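Mateja Karagiannis has been talking for 5 minutes before I remember to switch my recorder on. She runs the after-school robotics club at Wellavstead, and I've caught her in the thick of it, with the Plesirlow contest coming up.

"Sorry, I do go on," she says, and then goes on, which suits me fine!

The club started in April with 6 students and one arm. Their project is called Funer (a name the students picked, and they won't tell her what it means) and the idea is simple enough: get the arm to tidy a table full of odds and ends. Doing it is another matter.

"They all thought it'd take an afternoon," she laughs. "Then they tried picking up something squashy."

So how do you teach an arm to tidy? You show it, she tells me, again and again. The students steer it through each move and save every go. They've got 300 saved so far and the keenest of them wants 3,000 – "I said lovely, who's bringing the biscuits?"

I ask who chooses the objects. Everyone brings something in, apparently, and there are fierce arguments over what's fair. 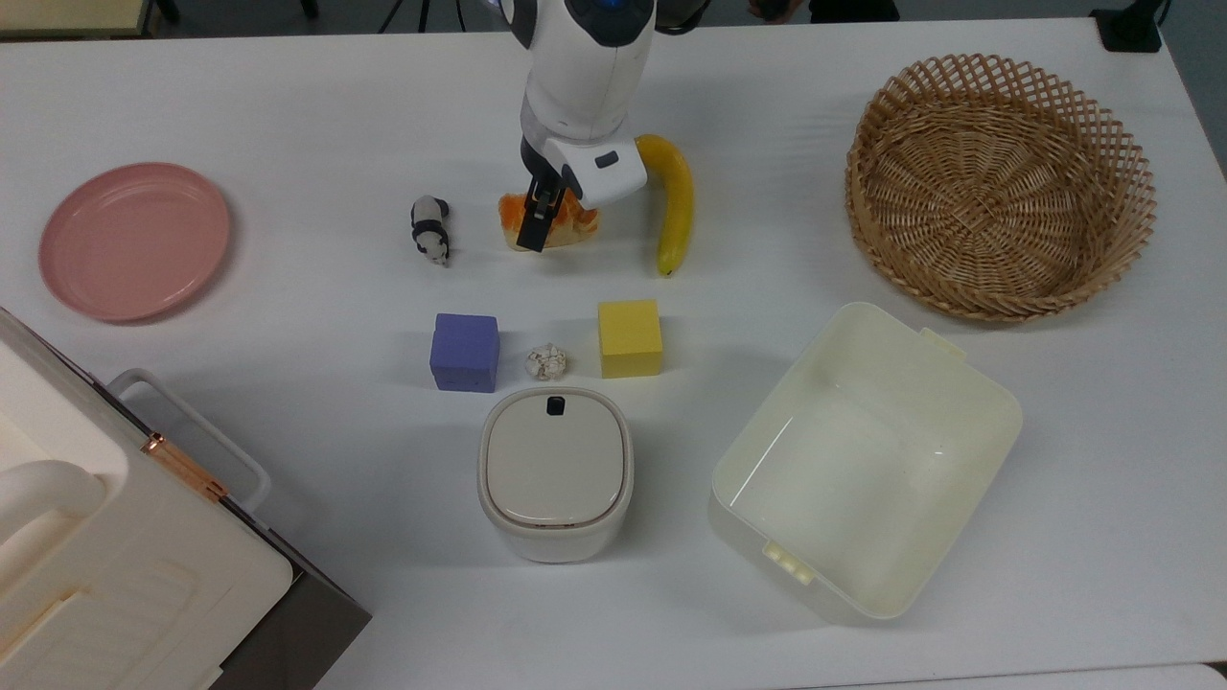
The gripper goes in beside the banana, with the panda on the other side.

She's proudest of the notebook, where they write down every fumble and what they changed afterwards. One girl has filled pages on when to close the fingers. "I never asked her to," Mateja says. "She just got cross with it."

And the contest? She pulls a face. "I'd like them to enjoy the day. They'd like to win."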